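Bench Gallery: Paper and Small Containers

Marino Workroom, Plotuditz
Gallery 2 of the winter set

This page collects bench work from the small-goods packing trials run at the Marino workroom. The work covers two jobs: flat folding of colored paper sheets, and loading soft textile items into lidded food containers. Both are done by hand on the same board, against the wall, with no jigs or clamps.

The trials began in January. The log now stands at 1,765 entries, of which 821 are paper and the remainder are containers. An entry is one item handled from start to finish. Items dropped or restarted are logged again under a new number.

Terms used on this page:
Sheet: a square of paper, before or after folding.
Soft item: any small piece of cloth without a rigid part.
Container: a clear plastic box with a separate lid.
Set: a group of entries worked in one sitting.

Paper

Sheets are held with both palms down and the fingers spread toward the far edge. The thumbs come inward across the lower part of the sheet. Pressure goes on through the fingertips first, then through the palms. Pink stock.
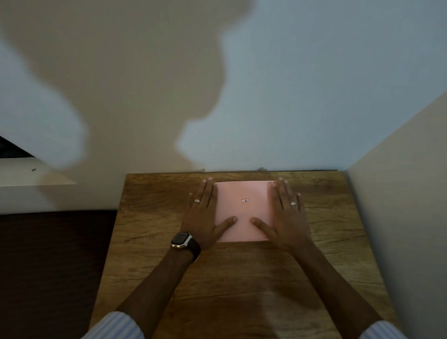

Why press the sheet with flat hands instead of running a fingernail along the crease?
A fingernail gives a sharper line but tends to polish the paper and can split the color layer on cheaper stock. Flat pressure leaves a softer crease that can be opened and folded again. For sheets that will be refolded several times, the softer crease lasts longer.

Paper notes. Fold corner to corner only if the sheet is truly square. Check this by folding once edge to edge and looking for overhang. An overhang of 2 mm is the limit for this job; anything more is trimmed before work continues. Trimmed sheets go to the bottom of the stack and are logged as trimmed. The Ballora stock needed very little trimming. The Britosar stock is thicker, holds a crease well, and shows finger marks under side light. Sheets stored upright in the rack picked up a bow along one edge, and storage was changed to flat.

Containers

Soft items go in from directly above the opening. The lid is placed flat beside the container before the item is picked up. Lids left on a shelf or at the far end of the board add a reach to every entry, and the reach shows in the times.

Black cloth, clear container, pink lid. Both hands on the cloth.

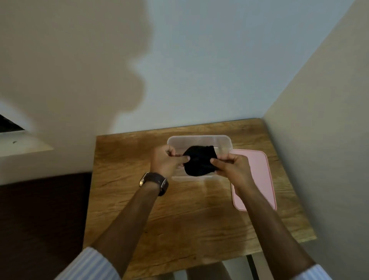 Text and captions: Marino Workroom bench staff
Posted 2019-02-23 in Galleries

Container notes. A bunched item settles into the corners and loads quickly, but it springs back and can lift a shallow lid. A folded item takes longer to prepare and sits lower. Knits spring back more than woven cloth of the same size. If the lid will not seat, take the item out and fold it again. Pressing down on the lid bends the rim, and a bent rim will not seal on later entries.

Dark cloth sheds lint that is easy to see on clear plastic. Wipe the inside of the container between sets with a dry cloth. Damp wiping left streaks and was dropped after the first week.

Almost 300 container entries were made before the lid position was fixed in the written procedure. Those entries are kept in the log but are left out of the timing table. The timing table is on the Ballora project page, under Bench Work.

Next gallery: jars and screw caps.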